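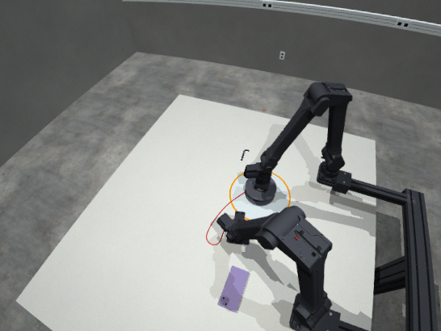 So I finally did the 1,000 piece puzzle. The one my sister gave me two birthdays ago, the harbor with all that sky. I'd been telling everyone I was saving it for winter and then started it in July, in a heat wave, with the fan blowing the edge pieces onto the rug.

I'm a border-first person. My friend Duangjai Thepsuriya is not! She picks a boat or a red door or whatever and builds outward from there, and watching her do it makes me itch. She came over at 10 at night with noodles and finished a whole fishing boat before I'd found my third corner.

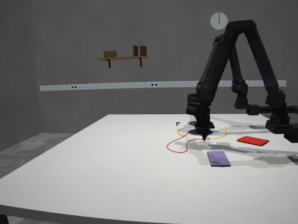

The sky took forever. I ended up sorting it by shape (two knobs, three knobs, the weird ones) and just trying them one after another while listening to old radio plays. I got 61 pieces in during one long evening and felt like a champion, and the next night I got 5.

Anyway, it's done, and I left it out for a week because I couldn't stand to break it up. My sister says glue it. I say no - I want to pass it on to Hana, who has been stuck on the same lighthouse puzzle since spring and could use a change. If anybody has one with less sky in it, I'll happily swap. Gardens are good. Bookshops too, or cakes. No kittens please, I've done four kitten ones and the fur is worse than the sky.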